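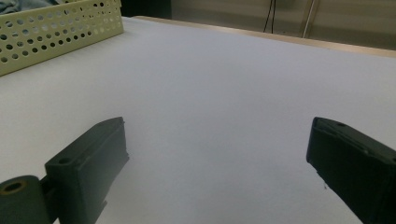

Week 8: Does the survey say what the summary says it says?

Notes for Reading Evidence, evening stream. Leonor Carvalho

Last session we finished on sampling. A few of you went home believing that once the sample is large enough the trouble is over. I'd like to talk you out of that tonight. A big sample fixes one problem, the wobble you get from asking too few people. It does nothing for a badly worded question, a biased list of who to ask, or a summary written by somebody who wanted a particular answer before they began.

The reading was the Flustonbridge library hours report. If you haven't read it, read the two-page summary first and the appendix second, and notice how you feel about the summary afterwards. I felt cheated.

1. What the report claims

The headline is that residents "strongly support" shorter weekday hours in exchange for a longer Saturday. The figure given is 42 per cent in favour. Go to the appendix and you find the other answers: 23 per cent against, and the rest split between "no opinion" and blank. So fewer than half of those who filled in the form were in favour, and a good slice didn't care or didn't understand the question.

You may say 42 is still well ahead of 23. Fine. It is. If the summary had said "more people liked the idea than disliked it, and many had no view", I would have no quarrel with it. "Strongly support" is a claim about how firmly people feel, and the form had no question about that. It had three boxes.

Watch for this move, as you'll see it everywhere. A count of people gets turned into a strength of feeling. The two are separate. A town where nearly everyone mildly prefers something is a different place from a town where a small group wants it badly, and a yes/no form can't tell you which one you live in.

2. The question itself

Copied from the appendix: "Would you support extending our popular Saturday service by making better use of quieter weekday hours?"

Take a minute with that. "Popular" has told you what other people think. "Better use" has told you the change is an improvement. "Quieter weekday hours" doesn't mention that the doors would be shut. I count it as a small miracle that anyone said no.

Try rewriting it in your own words before the tutorial. Most first attempts overcorrect and come out tilted the other way ("Should the library close early on weekdays?"). A fair version has to name the gain and the loss in the same flat tone, and it will probably be a bit longer and duller. Dull is fine in a survey question.

Lingyun Su raised a good objection when we went over this in the earlier group. Her point was that every wording leans somewhere, so why single this one out? I agree with the first half. But some leans are bigger than others, and you can test them. Give one version to half your people and a different version to the other half, chosen by chance. If the answers come out much the same, the wording wasn't doing much. If they come out far apart, you've learned something about the question and very little about the library. The Flustonbridge team didn't do this. It would have cost them a second print run.

3. Who was asked

The forms were left on the front desk and at the Saturday children's session. I shouldn't have to labour this. People who come on Saturday were handed a form about whether Saturday should be longer. People who come after work midweek had to notice a pile of paper beside the returns slot.

The report does say, in the appendix, that responses "may over-represent weekend visitors". Give them some credit for writing it down. Then look at whether the warning had any effect on the conclusion. It didn't. A caution that changes nothing in the main text is decoration, and I'd like you to get into the habit of checking. Find each limit the authors admit to, then ask which sentence in the summary would have been written differently if they had taken it seriously. Very often there isn't one.

There is also the matter of people who don't use the library at all. Should they count? The report calls its respondents "residents" all the way through, when they were visitors. If you think only visitors should have a say, that's a respectable position, but then the word is wrong. If you think all ratepayers should have a say, the method is wrong. Pick one.

4. The comparison with Dulteto

Page two says that Dulteto made a similar change and visits rose by 40 per cent. My advice is to be very slow to accept a figure like this. Before you believe it you'd want to know:

Rose from what? A rise of 40 per cent on a poor year may only bring you back to where you started.

Over what period? The report compares one June with the June before it. One month against one month is thin.

What else changed? A footnote mentions that the Dulteto branch moved to a new building beside the bus interchange. I would have thought that was worth more than a footnote.

Visits by whom, counted how? A gate counter records people passing through a door. If the toilets are inside the door, it records people going to the toilet.

None of this shows the change in hours had no effect. It may have helped a great deal. We can't tell from what's in front of us, and neither could the authors. When I say I'm not persuaded by a claim, please don't write down that I think it is false. Several of you did that in the first assignment and lost marks for it.

5. A word on charts

The Shao chapter has a section on charts that I think is too kind. It says a chart is honest if the numbers on it are correct. Have a look at the bar chart in the summary, where the vertical axis starts at 20. With the axis starting there, the "against" bar at 23 is a sliver and the "in favour" bar is a tower. Every number is correct. A reader glancing at it would still come away thinking the gap is several times what it is.

For bars, start at zero. For line charts there is more room to argue, and we will argue about it next time. Shao's answer is that readers should check the axis. Some do. Most people reading a council summary over breakfast don't, and the people drawing the chart know that.

6. Being fair about it

I've been hard on this report, so I should say what would change my mind. A second survey, mailed to a random set of addresses, with a plainly worded question, giving a similar result. Or weekday visitor counts by the hour, showing that the hours to be cut really are quiet. Those counts exist - the gate counter logs them - and they would have answered the question better than any form. I don't know why they weren't used. I can think of a dull reason and a suspicious one, and I have no evidence for either.

You should be able to say the same about any claim you reject. If you can't name the evidence that would bring you round, you're just being stubborn, and that is a bad habit in this line of work too. Some students reach this point in the course and start dismissing everything. "Well, it's only a survey." A decent survey is a fine thing. The Skarnik transport study from week two asked a narrow question, asked it plainly, chased up the people who didn't reply and reported a result that the funders can't have enjoyed. It has faults, but I'd rely on it.

For the tutorial

Bring your rewritten question, one version only, on paper. We'll swap them and look for leaning words.

Bring one claim from a newspaper, a flyer or a website that rests on a survey. Find the original if you can. If you can't find the original, bring that fact along too and tell us where you looked.

Read the second half of the Shao chapter, from "Before and after" onwards. I disagree with him on control groups as well, but he explains the basic idea clearly and the worked problem at the end is a good one.

The assignment is unchanged: two pages on a report of your choice, covering wording, who was asked, and any comparison it leans on. Please don't use Flustonbridge. I have read enough about Flustonbridge.

Notes revised 6/25/23. The earlier copy had the "against" and "no opinion" figures swapped in section 1, which was my mistake, so throw that one out.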